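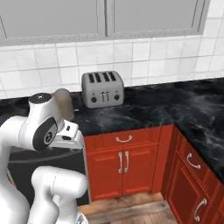
Fig. 3. Kitchen corner with toaster.

Section 3: Setting up the timing box for your club rally

Okay, so by now you've unpacked everything and charged the main unit overnight (Section 2, if you skipped it). This part gets the Linden timing box talking to the two line sensors, and it's the bit people email me about most, so I've written it the way I do it myself when I set up for the Ustbridge hill run.

You'll want the box, both sensors, the long cable, the short cable and a small flat screwdriver. A folding chair is nice too. I spend a lot of this on my knees in wet grass and I'm not getting any younger!

3.1 Placing the start sensor

1. Pick your start line and mark it with chalk or tape before you touch any of the gear.

2. Set the sensor tripod on the left side of the road, looking the way the cars will go. The reflector goes on the right.

3. Raise the sensor to 40 centimeters off the ground. That height catches the front wheel on most cars, including the low little roadsters that everybody's uncle seems to bring out in October.

4. Turn the sensor on and twist it slowly until the green light stays solid. If it blinks, you're hitting the edge of the reflector and you'll get phantom starts all day long.

5. Tighten the tripod collar by hand. Please don't use pliers – the collar is plastic and it will crack.

Caution: Never adjust a sensor while a car is staged at the line. Wave the driver back first, every single time, even if they're a friend and they're rolling their eyes at you.

3.2 Placing the finish sensor

Do the same again at the other end, with two differences. The finish sensor goes up at the same height, but you need to flip the little switch on the back from S to F. Use the screwdriver, the switch is tiny. And you want at least 80 meters of clear road after the line for slowing down. More is better. At Skokden we moved the whole finish back toward the start one year to get a longer stopping area, and I wish we'd done it sooner.

Note: Both sensors left on S will look completely fine on the display. You'll get start times for every car and no finish times at all. Ask me how I know.

3.3 Pairing

1. Switch the box on and wait for the second beep. The first beep only means the battery is okay.

2. Hold the PAIR button until the screen says SEARCH.

3. Walk to the start sensor and press its side button once. The box should show S1.

4. Do the same at the finish. The box should show F1.

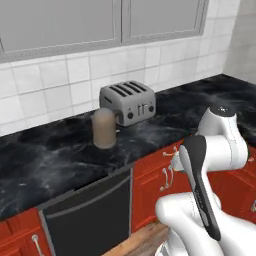 5. If you get S1 but the finish never shows up, move the box closer, pair it there, and carry it back. Once they know each other they hold on pretty well over distance.

6. Still nothing? Run the long cable from the finish sensor to the socket marked AUX. It's ugly and you'll have to tape it down where people walk, but it works in any weather.

3.4 Your first test run

Walk through the start beam, then have a helper walk through the finish. You should see a time on the screen and hear one long beep. I like to do this three times on foot and then once with a car at walking pace, just to be sure the beam is catching a wheel and not a bumper.

The memory holds 1,019 runs. A normal club day won't come near that, but the box does not warn you when it's full, it just quietly writes over the oldest ones. So clear it the night before, after you've copied off anything you want to keep (Section 5 covers copying).

Check the battery reading as well. I don't start a morning with anything under 95 percent. Cold eats batteries like crazy, and the screen gets sluggish before the timing does, so a slow screen is your hint to swap the pack at the next break.

3.5 Older Seok sensors

If your club still has a pair of the gray Seok sensors, you can use them with this box, but only with cables. Plug start into A and finish into B, skip pairing completely, and set INPUT to WIRED in the menu. Don't mix one old and one new – I've tried it, and the times drift.

Next up is Section 4, entering car numbers and classes.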